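Bench notebook, rope and soft goods
23 Mar 2025

Long day at the bench, and a good one, so I am going to write it all down while I still have the coffee in me. The job was the anchor slings and the old top ropes from the Altden crag days, the ones we keep putting off every spring because there is always something more fun to do (like climbing!). We want everything sorted before the April group goes out, and I would much prefer to throw a rope away now than stand at the base of a route wondering about it.

Started with the ropes. I ran each one through my bare hands, slowly, end to end, bending it into a small loop every arm's length and feeling for flat or mushy spots. The green Sutero is still a lovely rope. It has fuzzed up a bit near one end where it rubs over the lip on the slab routes, but the core feels round and firm the whole way. The blue one I am less happy with. There is a soft place 9 feet from the marked end that folds right over on itself when you pinch it, so I cut there, melted the new end, taped it and put a fresh middle mark on. It goes back on the wall as a short rope with a big red tag – please nobody take it to the tall side of Altden.

Slings next. Six of the Trirkeck sewn ones are retired. Two had stiff, shiny patches where they must have run against something hot, and the rest are simply faded and old enough that I can't find a date on the label anymore. I snipped them all in half so they can't sneak back into the bin, which has happened before and gave me a bit of a fright at the time.

Washed the muddy rope in the big tub with plain lukewarm water, three changes until it ran clear, then flaked it over the rack in the back, out of the sun. Leave it there until it feels dry right through, please, even if it takes all week. Our static line, the 300 foot one, still needs the same treatment, but the tub was too small for it and my back had had enough.

The log cards have all moved to the Sjögren binder, one page per rope, with falls and days out on the front and inspections on the back. I know it is more writing than the old way. Do fill it in when you get home, though, while you still remember which rope you had!

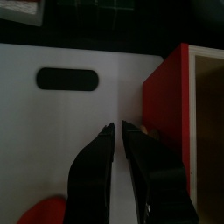 Still to do before April

Wash and check the static line, in two halves if the tub won't take it.
Order new slings to replace the cut ones, and write the date on each label in ink when they arrive.
Go over the locking carabiners for sticky gates. I found one in my own pack that needed a good rinse and a drop of lube, so I suspect there are more.
Tape new middle marks on the two gym ropes – the old marks have all but worn off.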